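Ticket: Ride registration, duplicate charges and missing start slots
Event: Kolstead Charity Ride, 83 miles
Opened by: Charoen Yensuk, rider support
Priority: High
Status: Resolved, monitoring

Summary
Riders who registered as a group were charged correctly on the first attempt but did not receive a start slot. Some tried again and were charged a second time. Solo entries are not affected.

Environment
Registration form: Kala
Payment and fundraising pages: Lubis
Timing chip export: Suken
Entries in the system when the ticket was opened: 1,070

Steps to reproduce
Start a group entry with two or more riders.
Choose the long route for one rider and the short route for another.
Pay with a saved card.
Confirmation page loads with the start slot field blank. The fundraising page is created, but it shows the group leader's name for every rider.

Log
2022-10-08, first entry. Reproduced on the test form with a mixed-route group. Same-route groups go through normally. Payment callback from Lubis arrives and is marked OK.

Checked the slot table. Kala writes one route code per group and drops the second. With no route code on the rider, slot assignment exits without an error. No retry is queued.

Turned off mixed-route groups on the live form. Added a note asking those riders to enter separately and put the team name in the team field.

Pulled all orders with a blank slot. Matched them by card token and email. Duplicates sent to Lubis for refund. Donations made on the duplicate pages were moved to the original page and not refunded.

Tried rerunning slot assignment on the remaining blanks. Failed on 3 riders with an apostrophe in the last name. Edited those by hand.

Suken export rerun. Bib numbers now match the slot table. Two riders had the same chip number; one was reissued.

Kala patch applied, route code now stored per rider. Mixed-route groups turned back on. Test entry with 2 riders got both slots and separate fundraising pages.

Still open
Team totals on the leaderboard update only after a manual refresh. Moved to a separate ticket, target December.
Confirmation email still says "your route" for groups. Cosmetic.

Attachments

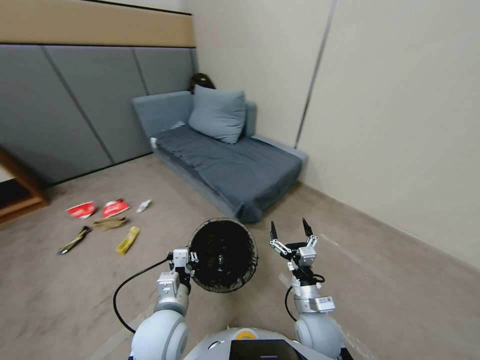
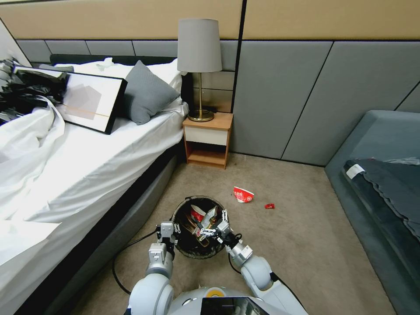
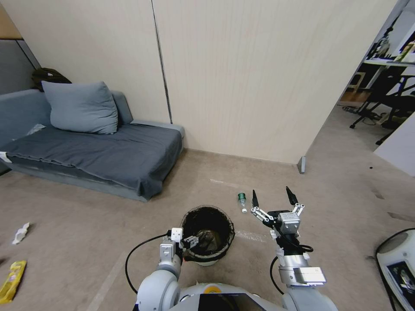

Attachments 1 to 3: sofa bed with cushion (1); round black trash bin (2, 3)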